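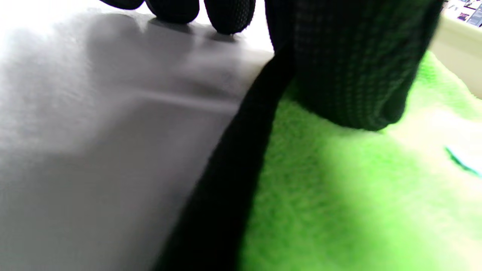
3.2 Materials and setting

The study looks at how people put away small soft things when the things are of different kinds and lie together. Earlier work on household tidying mostly took one kind of item at a time, for example a pile of shirts or a set of towels. In ordinary homes this is seldom the case. A cloth is left under another cloth, paper is left on the cloth, and the person must decide what to take up first. We wanted to keep this mixed condition in our material.

Three kinds of material were used in every session. The first was a black knit fabric, heavy enough to keep a round fold when it is lifted. The second was a fleece cloth in a strong lime green. The third was light-blue paper, which we crumpled by hand before use. The colors were chosen so that a reader of the notes could name an item by its color only, and in the rest of this paper we write "the black," "the green" and "the blue" in the same way as our participants did.

The sessions took place in the sewing room of the Ogundipe house, a community building in Junness where the second author had taught an evening class. We asked 25 adults to take part. All of them did their own washing and folding at home, and six had also worked with textiles for pay. Each person was given the same short instruction: "Please make this tidy, as you would at home." We did not say what tidy means. If a person asked, we repeated the instruction and added nothing.

The paper needs a special remark. In the first plan it was cut in flat squares, but flat squares were collected by everybody in one movement and gave us nothing to study. Crumpled paper behaves differently on fleece. The napped surface holds the small edges, and a person who pulls the cloth too early will carry the paper with it or drop it on the floor. Figure 2 shows the green and the blue together with the black knit near to them.

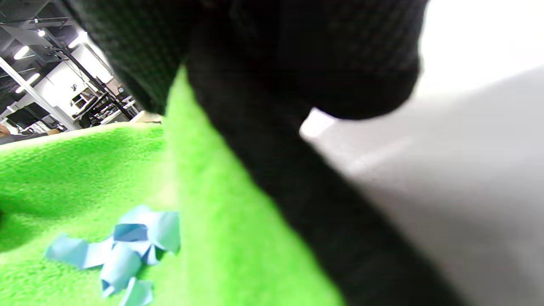
Junness, May
Figure 2. Crumpled light-blue paper resting on the green fleece. The fleece stands up in a tall fold at the center, and the black knit hangs in a rounded fold over the upper part.

3.3 Order of handling

From our notes we could separate two main ways of working. In the first way, the person cleared the paper before any cloth was moved. Participants who worked like this usually pressed the green flat with one hand and picked with the other. They were slow at the beginning, but later they seldom had to return to a cloth already folded. In the second way, the person began with the largest item, which was nearly always the black, and looked at the paper only after the black was put aside. This gave a quick change in how the table looked, and several people told us that they liked to see it.

The folds in the green were important in both ways. A raised fold, such as the one in Figure 2, can hide paper on its far side from the person. Some participants opened the folds by stroking outward from the middle. Others lifted the cloth at two corners and let everything slide to the center, and then they took the blue out in one handful. We had not expected this last method, and it is not described in the home guides we read for Section 2.

The black knit was handled with more care than we had supposed. When we asked for the reason, people spoke about the weight and about stretching. One woman said that a knit "remembers where you pulled it," and she carried the black on her two forearms. Nobody did so with the green, although the two cloths were stored together and belonged to the same set, bought from Wovurby for this study.

3.4 Coding

Fengying Li and Dong-geon Tak coded the sessions separately, with a list of six actions: lift, press, stroke, pick, fold and set aside. The list was taken from the Fliltden scheme for laundry work and made shorter. Picking and lifting were the most difficult to separate. We agreed to write "pick" when the item was paper and "lift" when it was cloth, also in cases where the hand moved in the same way. The full material contains 800 coded actions. Where the two coders did not agree, they read the notes again together, and if no agreement was found the action was left out of the counts in Section 4 but kept in the appendix.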